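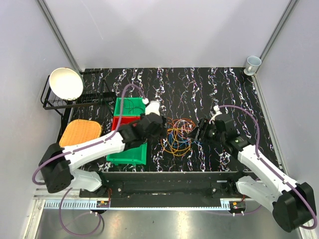 Looking After Cell 2

Print this item | E-mail this item

Cell 2 was down for most of a week in March, and several people have asked what was done to it and why the routine for using it has changed. The short version is that a purple hose on the left arm had worn at the elbow, and while it was off we went through the rest of the cell. Letay Weldu and Adelmo Guerra did the work. What follows is for anyone who books time on the cell, which at the moment means the Penel wire-sorting group and the two people from Kioko.

The hoses

Both arms carry a purple hose that bends around the outside of the elbow, runs along the forearm and then arches over to the fitting behind the gripper. The arch is meant to be there. When the wrist turns all the way over, it uses up the slack, and if somebody has pulled the hose tidy against the forearm the wrist has nothing to draw on and the elbow end takes the load. That is how the left one wore. The sleeve had gone thin on the inside of the bend and the cables were starting to show.

Adelmo replaced the full length on the left. The right hose was in fair shape and stays on until summer. Please don't tape or tie either hose anywhere between the elbow and the gripper. If an arch looks too tall for the motion you are planning, tell Letay and she will move the clamp.

The hose check is now every 40 hours of arm time. It was every 56, a figure we inherited from the old cell in the Gakero building, where the arms did much less reaching across the table. To do the check, put both arms in the park position, press the stop, and run a gloved hand along each hose from the base to the gripper. Any flat spot or tear goes in the log with the arm and the joint named. "Hose looks bad" was the last entry before the shutdown and it took Adelmo half a morning to find out which hose was meant.

Gripper fingers

Wire is hard on fingertips. The narrow fingers we use for picking single strands out of a pile get polished after a while, and then the strand slides out on the lift. Padmavathi Subramaniam looked back through her runs and found that dropped strands began to climb after 1000 grips and were bad well before 2000. Fingers are now changed in pairs at 1000. Spares are in the top drawer of the gray cabinet. Change both fingers on a gripper even if only one looks worn, and run the close-and-zero routine afterward. Without it the software believes the old closing width, and the arm will report that it is holding something when it has nothing.

The screws are small and the driver in the drawer is the right one. Finger tight and then a quarter turn. Two were found stripped.

Table and bins

The tabletop is the black one with the marbled veins. The wire group asked for it so that the arms would have to work over something other than plain gray, and it will stay in through the end of their block. It marks easily. Wipe it with a damp cloth and let it dry before you start. No solvent, please.

The three bins for the sorting task go in a line at the left of the pile, green at the back, red in the middle, green at the front. Hường Phí has drawn up a placement sheet and it hangs on the cabinet door. If the bins drift toward the pile the left gripper has to come down over them at a steep angle, and the hose arch then drags across the back bin. Empty the bins at the end of your session. Thin black wire is easily missed against a bin floor, so tip the bin out and look.

The rack, bowl, basket and mug belong to the kitchen tasks. They can stay along the back of the table during wire runs as long as they are at their marks. If you take one out, put it back.

Front rail and wiring

The small modules beside the slotted rail at the front were re-seated while the cell was off, and the connectors pushed home. One on the left had worked partly out, which probably explains the gripper faults people were getting on Sunday sessions, when the arms run longest. Don't lean on the crossbeam when you reach in to reset the pile. Use the step and come in from the side.

Loose strands that fall off the table end up on the metal floor under the rail. Pick them up before you restart. A strand of bare copper across those connectors would cost us a module, and the last replacement from Ruren was slow to arrive.

Still to do

The right elbow makes a faint tick on the way up. Letay has listened to it with the cover off and thinks it is a cable guide, not the joint. She will open it again when the right hose is changed. Until then, log it if it gets louder.

The booking calendar is open again. Ottavio Donati is holding the first hour of each morning for checks, so sessions begin at nine. Questions about the hoses go to Adelmo, and everything else to Letay.

Print this item | E-mail this item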